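July 2022

Two good days in a row, and I have finally caught up on sleep, so I can write this down properly. My hand is already cramping and I've barely started. Too much typing this year.

The clothes sort is on! I have been promising myself this since we moved to Stendstead and every weekend something else got in the way (the gutter, the dentist, the gutter again). But yesterday Fenna Brouwer called to say she's driving to her sister's on the 11th and has room in the back of the car for as many bags as I can fill, and that did it. I got up early, made the big pot of coffee, and pulled everything out of the boys' closet onto the floor before I could talk myself out of it.

I love this job. I know people who dread it. Ans Mulder told me she would sooner clean an oven. But there's something so satisfying about getting every sweater out into the light and deciding on it, yes or no, and seeing the shelf come back. I found a library card, a single mitten, and the swimming certificate we turned the old house upside down for. I put the certificate on the fridge right away. He pretended not to care and then went past it four times before lunch.

My system, in case I forget it by next summer: everything goes on the bed, one piece at a time, laid out flat. I tried it the quick way first, just holding things up by the shoulders, and I missed a hole in an elbow and a whole smear of what I hope is chocolate. Flat is the way. Sleeves out, collar up toward the wall, look at the front, flip it, look at the back, check the cuffs, decide. Then fold it or bag it and on to the next. Once I got a rhythm going with the radio on it went so fast. I had the leaf blanket on the bed, the one Saturnino picked out, and I have to say it's a cheerful thing to work on, all those ferns. I keep finding leaves in it I hadn't noticed before. 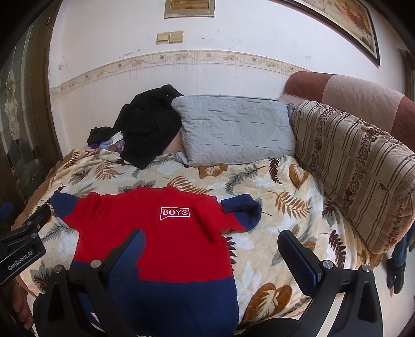
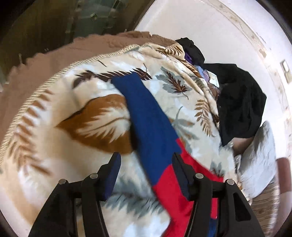
The red and navy one is the one I got stuck on. It's such a great red! I'm a fool for that kind of color blocking, I'd wear it myself if they made it in my size. The older one lived in it the winter before last, and I have a soft spot for it that has nothing to do with whether it fits anyone. I folded it, unfolded it, put it in the bag, took it out again. Then I called the little one in from the yard to try it on and he stood there with his arms straight out like a scarecrow, and the shoulders were right and the sleeves came down over his fingers. Turn the cuffs up twice and he's set for the fall. So it stays. Happy about that all day, silly as it is.

Not everything got off so easily. Out went:

the gray hoodie with the zipper that bites
both pairs of corduroys (too short on everybody now)
the pajamas with the rockets, except the top, which I'm keeping for myself in the memory box
all the T-shirts from Koen Wouters's soccer camp but one
the scratchy sweater from my aunt, with apologies to my aunt

Koen came by around noon to return the ladder, saw the camp shirts in the pile and acted wounded. I told him he could have them back and he took two! For rags, he says. I'm sure I'll see him mowing in one.

I want to try Hajar's way of folding for the drawers. Hajar El Idrissi showed me when we were at her place, you fold the sleeves in behind, then thirds, and stand everything up on its edge like records in a crate. I did the top drawer like that after lunch and it looks wonderful. You can see every single thing without digging. I give it until the first morning somebody can't find his blue shirt, but for now I keep opening the drawer just to look at it. Went and got Saturnino to look at it too. He said "nice drawer," and he meant it, I think.

The second drawer is sweaters and it's harder. They're thick and they slump. Maybe they need to lie flat in a stack after all, or I could get one of those dividers. There's a Tronerico box in the garage that might do if I cut the flaps off. Will measure tomorrow. Note to self: measure the DRAWER this time, on the inside, not the front of it.

I also sewed on three buttons while the little one read to me from his horse book, and darned the elbow I'd missed the first time around. My darning is getting better. It used to look like a spider had an accident. This one's lumpy but you'd have to be looking for it. I used the dark blue wool left over from the hat.

Bags by the front door now, tied and labeled. I wrote the sizes on the outside so Fenna's sister doesn't have to tip them all out. There's room for more, so next I'm going after the hall closet, and after that the linens, and if I'm still in this mood maybe even my own side of the wardrobe, where there are dresses I haven't buttoned since before the children.

It rained a little toward evening and we ate on the porch anyway, under the dry end. Potato salad, the last of the good tomatoes, plums. The older one wanted to know if he could have the shelf I'd cleared for his model boats. I said yes before I'd thought about it, so there goes my empty shelf. The boats do look good up there.

Things for tomorrow: call Ans back. Drawer. Tronerico box. More moth sachets, the lavender kind. Ask Fenna if she can take the old booster seat as well.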